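Hinweise zur Ordnung auf gemeinschaftlich genutzten Tischen

Merkblatt der Hauswirtschaftlichen Beratung Troltuston
Rubrik: Wohnen und Haushalt
Bearbeitung: Afroza Navaratnam

Geltungsbereich

Die nachstehenden Hinweise richten sich an Haushalte und Wohngemeinschaften, in denen ein und derselbe Tisch zum Essen, zum Arbeiten und als Ablage dient. Sie ergänzen das Merkblatt „Küchenschränke und Vorräte“ und ersetzen die bisherige Fassung vom April. Für Tische in Werkstätten und Hobbyräumen gilt das gesonderte Blatt von Ezequiel Cuevas.

Vor dem Aufräumen

Es empfiehlt sich, den Tisch in einem Zug abzuräumen und hierfür 40 Minuten vorzusehen. Getränkereste sind vorab in die Spüle zu gießen. Elektrische Geräte werden ausgeschaltet, Ladekabel vom Netz getrennt. Die Tischleuchte kann in Betrieb bleiben, sofern sie sicher steht und ihr Kabel nicht über die Tischkante hängt.

Anschließend werden die Gegenstände nach ihrem künftigen Platz sortiert. Bewährt hat sich die Einteilung in Küche, Abfall, persönliche Dinge und Technik. Eine weitere Gruppe „Verschiedenes“ sollte nicht gebildet werden. Erfahrungsgemäß enthält sie am Ende den größten Teil des Tischinhalts und wandert unverändert in die nächste Schublade.

Becher und Geschirr

Mit den Bechern ist zu beginnen. Sie nehmen viel Fläche ein, fallen leicht um und rollen bei der geringsten Erschütterung gegen andere Gegenstände. Gebrauchte Pappbecher werden restlos entleert und nach den örtlichen Vorgaben entsorgt; beschichtete Becher gehören vielerorts nicht in das Altpapier. Im Zweifel gibt der zuständige Entsorgungsbetrieb Auskunft. Unbenutzte Becher werden ineinandergesteckt und mit der Öffnung nach unten gelagert. Ein Stapel sollte nicht mehr als 6 Becher umfassen, andernfalls verklemmen sich die unteren Ränder und reißen beim Herausziehen ein.

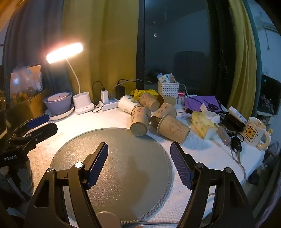 Tassen und Schalen aus dem täglichen Gebrauch werden nach jeder Mahlzeit in die Küche zurückgebracht. Wer eine Tasse am Arbeitsplatz behalten möchte, stellt sie auf einen Untersetzer, und zwar auf der Seite, auf der keine Geräte stehen. Kleine Schalen dürfen zur Platzersparnis ineinandergestellt werden, wenn sie sauber und vollständig trocken sind.

Tüten aus Kunststoff sind glatt zu streichen, längs zu falten und an einem festen Ort zu sammeln. Zerknüllte Tüten verdecken erfahrungsgemäß kleinere Gegenstände, die dann versehentlich mit entsorgt werden. Jede Tüte ist daher vor dem Wegwerfen zu öffnen und zu prüfen.

Tischdecke und Matten

Weiße Tischdecken mit erhabenem Muster halten Krümel und Staub in den Vertiefungen fest. Feuchtes Abwischen allein verteilt den Schmutz. Die Decke ist zuerst mit einer weichen Bürste in Richtung der Kante abzubürsten, bei textilem Material anschließend auszuschütteln und nach Pflegeetikett zu waschen. Abwaschbare Decken werden mit lauwarmem Wasser und 2 Tropfen Spülmittel auf dem Tuch gereinigt und nachgetrocknet.

Runde Platzmatten mit strukturiertem Rand werden beidseitig gesäubert. Unter der Matte darf keine Feuchtigkeit verbleiben. Dunkle oder graue Matten auf heller Decke sollten vor dem ersten Gebrauch auf Farbechtheit geprüft werden: Ein feuchtes weißes Tuch wird eine Minute lang auf die Unterseite gedrückt und darf sich dabei nicht verfärben.

Kabel, Ladegeräte und Steckdosenleisten

Steckdosenleisten stehen am hinteren Rand des Tisches, fern von Getränken. Besser ist die Befestigung unter der Tischplatte oder an der Wand, soweit der Hersteller dies zulässt. Das Hintereinanderschalten mehrerer Leisten ist zu unterlassen. Überlange Kabel werden in weiten Schlaufen gelegt und mit Klettband zusammengefasst. Enges Wickeln um das Ladegerät belastet die Austrittsstelle und führt auf Dauer zum Bruch der Leitung.

Externe Akkus werden nicht unter Taschen, Tüchern oder Papier aufbewahrt. Während des Ladens müssen sie frei liegen. Kabel, deren Zugehörigkeit niemandem im Haushalt bekannt ist, werden mit einem Papieranhänger versehen und 2 Monate aufgehoben. Danach können sie der Elektroaltgerätesammlung zugeführt werden.

Körbe für Kleinteile

Für Tuben, kleine Packungen und Ähnliches eignet sich ein offener Korb aus Kunststoffgeflecht. Er lässt sich auswaschen und im Ganzen umsetzen, wenn der Tisch gedeckt werden soll. Tuben sind mit dem Verschluss nach oben einzustellen. Angebrochene Cremes und Salben erhalten das Öffnungsdatum mit wasserfestem Stift. Arzneimittel gehören nicht in den Tischkorb, sondern in ein verschließbares Fach außer Reichweite von Kindern.

Der Korb darf nur so weit gefüllt werden, dass jeder Gegenstand ohne Ausräumen der übrigen erreichbar ist. In den Testhaushalten der Beratung haben sich das Modell Koltetti mit niedrigem Rand und der etwas höhere Korb Dirine gleichermaßen bewährt.

Schlüssel, Etuis und Taschentücher

Schlüssel erhalten einen Platz nahe der Wohnungstür. Ist dies nicht möglich, genügt eine kleine Schale an einer festgelegten Tischecke. Stoffbeutel und Etuis sind vor dem Verstauen zu schließen. Die Taschentuchbox bleibt griffbereit, jedoch mit ausreichendem Abstand zu Leuchten, die sich im Betrieb erwärmen.

Regelmäßige Pflege

Nach der Grundordnung genügen am Abend einige Minuten. Gegen 21 Uhr werden Geschirr und Abfall entfernt, die Matte abgewischt und die Kabel zurückgelegt. Bei mehreren Nutzern ist schriftlich festzuhalten, wer an welchem Tag zuständig ist. Vordrucke hierfür liegen in der Beratungsstelle Ekanayake aus und werden auf Anfrage auch zugesandt.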